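About Prumach

Our story

Prumach began at a kitchen table with two people who had spent most of their working lives on opposite sides of the same arguments. Nadine Jaber had been a shop steward and later a local president in food processing. Wulan Lumbantobing had run human resources for a chain of regional warehouses. They met across a bargaining table, in a contract fight that dragged on through most of a winter, and they came out of it with a good deal of respect for each other and a shared feeling that the whole thing could have been settled by Thanksgiving if people had understood the contract they already had.

So they started teaching. The first class was a Tuesday night session on how to read a grievance procedure, held in a borrowed room over a hardware store, and 14 people came. A few were union members, a few were supervisors, and one gentleman had come up the stairs looking for the hardware store (he stayed, and he asked very good questions about overtime).

These days we are a small staff of 6, and we still teach that class. We've added quite a few others along the way, and we've gotten better chairs.

What we do

We offer training and plain-language help on the rules and habits of working life: contracts, grievances, seniority lists, scheduling, discipline, safety meetings, and what happens before, during and after a union election. Our students come from hospitals, school districts, packing plants, bus garages, grocery stores and city offices. Some work in union shops, some don't, and some are in the middle of deciding. We are glad to have every one of them.

We don't run organizing campaigns, and we don't help employers run campaigns against them. People ask us about this a lot, usually on the first phone call, and we're happy to talk it through. There are good folks who do that kind of work for a living, and if that is what you need we will tell you so. What we can do is sit down with you and go through what a bargaining unit is, what a card is and what signing one means, how a vote gets counted, and what both sides are expected to do once the count is finished.

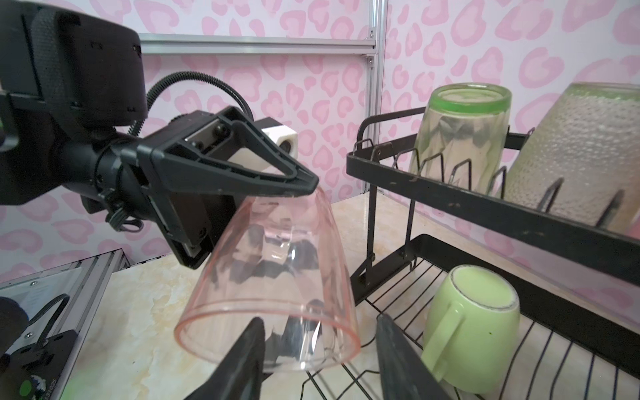
Most of our courses run for six weeks, one evening a week, starting at 6:30 so that people coming off a day shift have time to eat something first. We also teach a morning section for the night crews. If you work a rotating schedule and can't promise to be at every session, please sign up anyway and let us know. Wulan keeps notes for each class and will gladly go over what you missed by phone, and she has been known to do this at some very odd hours.

The Majimbun Project

Majimbun is our lending library of contracts. It started as a pair of file drawers that Nadine brought with her, and it has grown to 2,238 agreements, side letters and arbitration awards, sent to us by locals, employers and a surprising number of retired people cleaning out their basements. Of those, 1,499 have been indexed by subject, so if you want to see how other workplaces have handled shift bidding or bereavement leave, you can look up the language and read it for yourself. The rest are being worked through as time allows. If you have old agreements at home, please don't throw them out before you call us!

How we pay for it

Individual students pay on a sliding scale, and we have never turned anyone away over the fee. Larger workplaces and locals pay a set price for classes held at their own sites. When labor and management book a class together we ask them to split the bill down the middle, and we send each side the same invoice and the same reading list.

Who we are

Nadine Jaber, co-founder, teaches grievance handling, steward training and our introduction to bargaining.

Wulan Lumbantobing, co-founder, teaches supervisor training, scheduling and leave, and looks after the Majimbun collection.

Come and see us

You're welcome to sit in on any first session free of charge. The door is on the side of the building, up the ramp, and the coffee is usually on by six. If you'd like to talk first, call the office in the afternoon and ask for either of us.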